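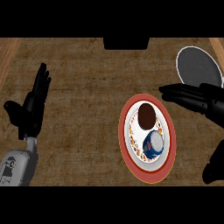

Print this article | E-mail this article

Search this site: Enter keywords Go

11/09/2023
By Kamarul Tambunan

3. Cleaning Wooden Tables at Home: Survey and Home Visits

3.1 Who took part

We mailed 1,000 survey forms to homes in Plondville and the neighboring town of Wuisan in January. Of these, 455 came back filled in well enough to use. The form asked what people put on their wooden kitchen or dining tables, how often they cleaned them, and where they had learned to do it. People who had no wooden table were asked to answer only the last page, which dealt with sponges and cloths and is covered in Section 5.

At the end of the form we asked whether we could visit. We picked 60 homes from those that said yes, splitting them evenly between the two towns. Each household was then given a cleaning diary to keep. By the end of the study 44 diaries had been returned. The others were lost, left blank, or dropped when a household moved or got rid of the table.

3.2 What people use

Dish soap and water was the most common answer in both towns. Many people wrote in the margin that they used "whatever is by the sink," and we counted this as dish soap when the kitchen page of the form listed no other product. Vinegar mixed with water came next. After that came the spray cleaners sold for general use, then oil soap, then furniture polish. A small group used only a damp cloth.

The two towns differed in one respect. Oil soap was more common in Wuisan, where the hardware store had kept a shelf of Nulix oil soap near the register for years. Several people there named the store as the place they had learned to use it. In Plondville the same product was sold only at the larger grocery, and people who used it tended to say that a parent had used it first.

Few people used just one product. A typical diary shows a quick wipe with dish soap after supper, a spray cleaner when something sticky had been spilled, and polish before company came. The survey form had asked for a "main" product, and the diaries suggest that this was a poor question. Two households that gave vinegar as their main product did not use it once during the diary period.

3.3 How much they use

Our visitors asked each person to mix a bowl of cleaning water the way they usually would. The soap was weighed before and after. Most people used more than the label called for, and those who poured straight from a large refill jug used the most. People who owned a measuring cap did not use it. When asked how they knew they had enough, most said they looked for suds.

Rinsing was less common than we expected. The oil soap label says to wring out the cloth and wipe dry, and most users of that product did wring out the cloth. Drying with a second cloth was rare in both towns. A sticky feel was the complaint heard most often during visits, and it was heard more often in homes where no rinse was done. We did not test the film itself and can't say how much of it was soap and how much was old polish or cooking grease.

3.4 Marks and stains

We also asked people to describe the marks on their tables. The words they chose were hard to sort. "Stained" was used for water rings, for sun fading, for ink, and for the ordinary color of old wood. Figure 1 gives a computer-rendered tabletop with a mottled brown surface, darker blotches, and patches of lighter tan. A surface with that look could have been called stained, worn, or simply old on our forms, depending on who filled them in.

For this reason we did not try to link the product used with the number or kind of marks reported. A later version of the form should ask about rings, dark spots, and pale spots one at a time, with a plain drawing beside each.

Figure 1. Rendered tabletop with a worn, mottled brown finish.

People's beliefs about marks were easier to record. White rings were blamed on hot dishes by nearly everyone. The fixes offered for them included mayonnaise, toothpaste, a warm iron over a towel, and cigarette ash with a drop of oil. Most people who named a fix had never tried it. Of those who had tried the iron, one had scorched the finish and covered the spot with a runner.

3.5 Limits

The diaries were kept by whoever did most of the cleaning, so wipes done by other people in the house were probably missed. Homes with a table they were proud of may have been more willing to let us in. Some tables that owners called wood had a hard clear coating, and on these the choice of cleaner may matter very little. The visitors were asked to note the finish, but the first batch of visit sheets had no space for it, and the notes for those homes are incomplete.

We had planned to include homes in Flelska as well. The forms for that town went out late and too few were returned to report. They are held for the follow-up study, together with the product weights from the second round of visits.

Print this article | E-mail this article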